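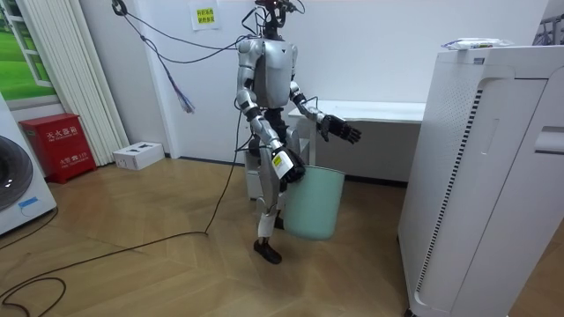
Who empties the bins once the robot is on the round?
The day crew still empties them into the cart. The robot carries each bin to the door and carries it back, and it clears cups off desks on the way.

Notebook, September, started 7:40 a.m. with coffee. Bellen trial, small room.

I'm really pleased with how this is shaping up, so I'm writing it all down before I forget the boring bits. Cameron sent over the log from the cleaning crew: 2,589 bin trips on paper for last month, 2,787 if you add the ones people did themselves and ticked off on the whiteboard. I had no idea it was that many! Prakash did not look surprised. He's done the east corridor for years and reckons the bins are fine, it's the bending under desks that gets his back.

So we changed the order of the round. Saranya's first plan had desks, then floor, then bins. Prakash does bins first, because a cup with a bit of tea left in it goes straight in if the bin is already in your other hand. Obvious once he'd said it. Rewrote the Tendgate task list to match his way and put his initials beside it.

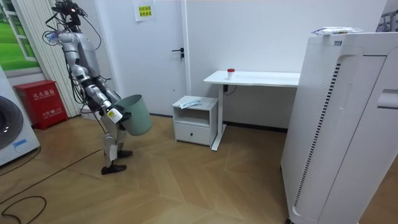

What does the crew do with the time it gets back?
For now it goes to the kitchens and the glass doors, which were always left to the end of the shift. Thaddeus wants the extra time written into the roster so it doesn't quietly turn into fewer hours.

I'm with Thaddeus on that, and I told Levente so. He's taking it to the Omirer people along with the training request. Two of the crew have asked to learn the stop procedure and the restart, and I'd like that to come with a pay step – they'd be doing part of my job.

Grip notes. Rim hold is still the one to use for the round bins. Tried a hold lower on the side and didn't care for it. Keep the finger closing speed where Saranya left it, entry 621 in the Jiang settings sheet.

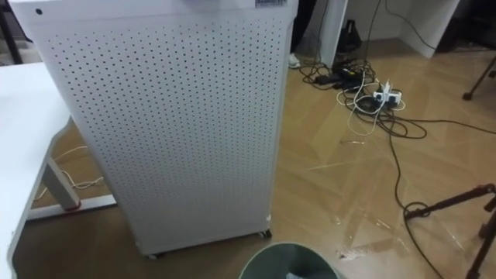 Purifier side of the room, cables on the floor, rim of the bin at the bottom.

Cable list for me: get the power strip up off the floor, tie the long black lead back, ask Cameron for covers. Prakash mops in there too and shouldn't have to step around our stuff. Agreed we clear up 15 minutes before the crew comes in, every time, no excuses from my end.

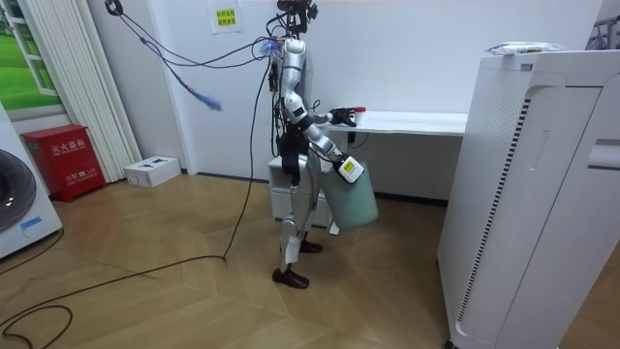
Prakash's bins-first order also changes how people share the room with it. Someone sitting at the desk needs to know when it's reaching past them, and Thaddeus thinks a short spoken warning beats a light. The cup is the good case to try it on: red lid, held just above the desktop, with the bin out of the way down by the hip. Have asked him to pick the wording, as he's the one who'll hear it all day. Levente wants it in French as well.

Still to do: roster wording to Levente, stop procedure printed large, new whiteboard column for cups.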